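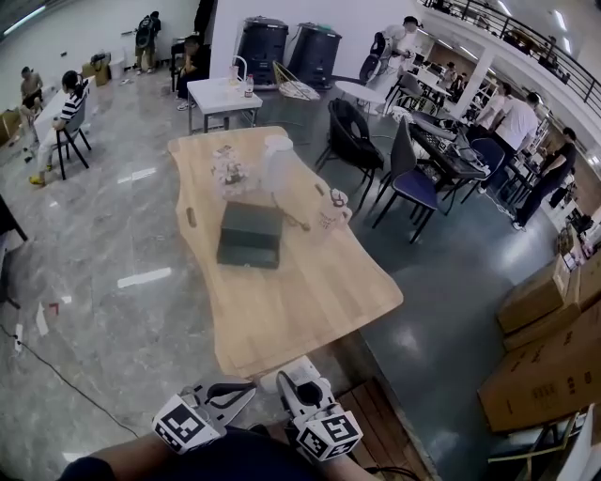 Furniture retailers should publish the rub count of every upholstery fabric they sell, next to the price. Most don't. A listing will call a cloth hard-wearing and leave the buyer to guess what was tested, if anything was.

I compared two armchairs before writing this. The Pluveo, at 50 pounds more, gives its fabric weight and nothing else. The Jotham gives a rub count but omits the seat foam density, so the cover may well outlast the cushion under it. Neither listing states whether the covers can be replaced, and a chair whose covers can't be bought separately has a fixed life.
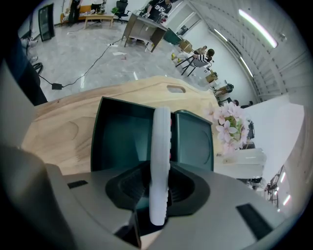
Light-coloured board with a cut-out handle hole.

The usual objection is that buyers don't read figures. They read them on mattresses and light bulbs, where the figures are printed. Enport added a plain table of materials to its sofa pages in July - fabric, foam, frame timber, leg fixings - and it takes up less room than the paragraph on styling it replaced.

A rub count is a crude measure. It says little about fading or pilling, and nothing about cats. It still separates a chair meant for a spare room from one meant for daily use, and at present the adjectives are the same for both.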